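Gudell handling software: progress report to the Lerkthorpe fund
Period covered: second quarter of the project, to the end of August

Summary

Work is on plan for perception and about three weeks behind for planning. The data tooling is finished and in daily use. We have spent less than forecast on computing and slightly more on staff time, and we are not asking for a change to the total.

What we said we would do

The plan agreed at the start of the project set out four pieces of work for this period: a recording tool that lines up the camera and finger-width signals, a first grasp model trained on two-handed demonstrations, a planner that can choose between one arm and two, and a test set that stays fixed until the end of the grant.

Recording and tooling

The recording tool, Jirnach, replaced our old scripts in the first month. It takes the video from both hand-held grippers, puts the two streams on a common clock and rejects any take where they drift apart by more than one video image. Under the old scripts we only found these faults at training time, and had to throw away a good deal of work. Jirnach checks each take as soon as it is saved, so the operator can repeat it while the objects are still laid out.

We now have 151 accepted demonstrations of handling lidded food containers. Each one has a start and end label and a short note of the task. The notes are typed by hand and are not consistent. Some say "tub", some "box" and some give only the colour of the lid. We have written a small word list and will go back over the older notes next quarter.
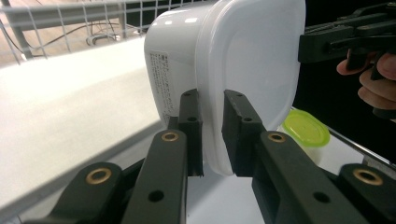
Perception

Plain white plastic has been the main difficulty. The model finds the outline of a container well enough against a dark background, but on a white table it often puts the edge of the lid in the wrong place, and bright reflections along a rim are sometimes taken for the gap between lid and body. Changing the exposure helped a little. Training on image crops with the brightness varied at random helped more, and that is now the default.

The second problem is that the fingers hide part of what they hold. We had been treating each video image separately, so the estimate of the lid's position jumped whenever a finger crossed it. The current version carries the estimate forward from earlier images and lowers its confidence while the view is blocked. It is steadier, though it can be slow to notice when a container has turned in the grip. We have not settled how to deal with this. One option is to use the second gripper's camera as a check, and the common clock makes that possible.

Planning and control

The planner was due at the end of the period and is not finished. It can choose a grasp for one arm and hand it to the controller. It cannot yet reliably decide when a second arm is needed, and in simulation it asks for one too often — usually when the container is on its side.

The delay came from the interface to the controller supplied by Bangera. Their update in the middle of the period changed how finger width is reported, and we had to rewrite the conversion and check it against our older recordings. The work is done, and we have fixed the version we use for the rest of the grant.

Test set

The test set has 31 tasks, held apart from the training material. It was frozen before the first model was trained. Of these, 10 involve two hands. We have not run the full set on the arms and will not do so until the planner is complete, so there is no success rate in this report.

Next quarter

Finish the one-arm or two-arm choice in the planner.
Add the second camera check to perception and measure what it costs in speed.
Clean up the task notes.
Run the full test set once and report the figures, including failures by type.

Decision needed

We would like to move the unspent computing money into staff time for the planner. A revised budget sheet has been sent separately, and we need an answer before the next payment is made.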